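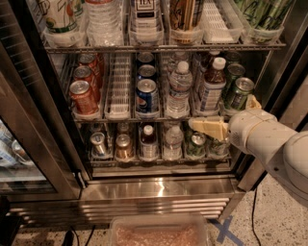

Beverage refrigerator, stainless steel, door open on the cans and bottles.

Clelari Three-Deck Bakery Oven, Reconditioned

Sold by Kunex Bakery Equipment
Condition: reconditioned in our shop
Power: electric, three-phase
Capacity: two full-size pans per deck, six in all
Availability: in stock, ready to ship when your floor is

The Clelari is a stone-hearth deck oven for shops that bake bread in the morning and would like to have done with it by lunch. It has three decks, each with its own controls, so you can run rye on the bottom, sandwich loaves in the middle and cookies up top without any of them having an opinion about the others. It doesn't connect to the internet. It has no app, and it will never ask you to rate it. The controls are knobs, and the knobs are large enough to turn in an oven mitt.

We buy these from bakeries that have grown, shrunk, moved or been sold to a cousin. Every one gets taken down to the frame by Cathal Mulligan, who has been fixing deck ovens long enough to be rude about most of them. He is only mildly rude about the Clelari. His complaint is that the original door springs were designed by someone who had never opened a door in a hurry, so he replaces them all with a heavier pair, whether they are worn out or not.

What gets replaced

Door springs and handles
Door glass gaskets
All heating elements on any deck where one has failed
Thermostat probes
Interior lamps and lamp covers
Steam lines and solenoids
Hearth stones, if cracked through. Hairline cracks on the surface stay. They don't affect the bake, and a brand new stone takes weeks to stop smelling like a quarry.

What does not get replaced

The outer panels. We clean them and hammer out what can be hammered. Your oven will have a scratch or a dent somewhere, usually at the exact height of a sheet pan rack. If you want one without a dent, the factory will sell it to you, and your own racks will supply the dent by November.

Who it suits

A retail bakery with a counter and a few wholesale accounts is the natural home for this oven. It is also a decent second oven for a place that has outgrown its first and isn't ready to knock down a wall. Pizza shops ask us about it often. It will bake a pizza, slowly and with dignity, but if pizza is the whole menu then please look at the Hero instead. It runs hotter and costs less, and you'll be happier with us afterward.

If your output is mostly croissants, a convection oven will treat them better. The Clelari can do them. You'll need to rotate the pans partway through, and you'll resent it.

Before you order

Measure the door. Then measure the door behind that door, and the corner between them. The decks ship separately and are stacked on site, which gets them into most buildings, but the base is one piece and cannot be reasoned with. Deirdre Kinsella in our office will send you a sheet with the width of every part and a blank space beside it for the width of every opening on the way in. Fill in the whole thing. People skip the back step, then call from the back step.

Have an electrician confirm the supply. "The last tenant had an oven in here" isn't a confirmation, as the last tenant may have had a toaster oven and a lot of confidence. The steam system needs a cold water line with a shutoff you can reach and a drain you can get a mop near. Hard water should go through a filter. We sell the Keogh filter kit for this oven and fit it during setup if it's on the same order.

Venting rules vary from town to town, and sometimes from inspector to inspector. Talk to your building department before you pay a deposit. We're glad to send drawings and the wiring diagram directly to whoever is reviewing your permit. If you are moving from a storefront to a production-only space, or the other way around, ask whether the change of use needs its own approval. We've stored finished ovens for customers who were waiting on a hearing, and they tend to visit them.

Delivery and setup

Delivery to a loading dock or ground-floor door is included within our regular route. Stairs are extra. Stairs you forgot to mention are also extra, plus lunch. Our crew stacks the decks, levels the base, hooks up to existing water and power connections and runs each deck up to temperature before leaving. The final wiring has to be done by your own licensed electrician where local code says so.

Plan on baking nothing you intend to sell the first day. The stones need a slow warm-up, and every deck has its own habits. The bottom one on most Clelaris browns a little faster toward the back left. Learn that on dough you don't care about.

Care

Brush the hearths out at the end of each shift. Do not wet them. Wipe the door glass while it's warm, never hot, with a damp cloth and no oven cleaner. Flush the steam lines as described in the manual, a photocopy of which comes taped inside the top deck. Take it out before you turn on the top deck. There is a note to that effect on the deck door, in red, and we keep spare manuals anyway.

Warranty

Parts and labor are covered on anything we replaced. Parts only on anything we left alone. Stones are covered against cracking through in normal use, and dropping a stand mixer on one has been ruled outside normal use by Fionnuala Cullinane, who handles our claims and has now heard it argued more than once.

From customers

"Runs all night and I've stopped checking on it. I did have to move the flour." Daithí Mac Giolla

"Bakes evenly once you know it. Heavier than my building would have liked. Crew was patient about the alley." Cillian Cronin

Options for this oven

Keogh water filter kit
Rolling base with locking casters
Extra height stand, for bakers who are tired of bowing to the bottom deck
Manual loader, canvas belt, sized to a single deck
Spare stone, uncut

Trade-ins

We take working deck ovens of any make against the price. Non-working ones too, if all the doors are still attached. Send photos of the front, the control panel and the data plate. Please don't clean it first on our account, as Cathal learns more from the crumbs.

Call or write for the current price and the width sheet. The phone is answered from early morning, baker's hours, by a person who is already on coffee.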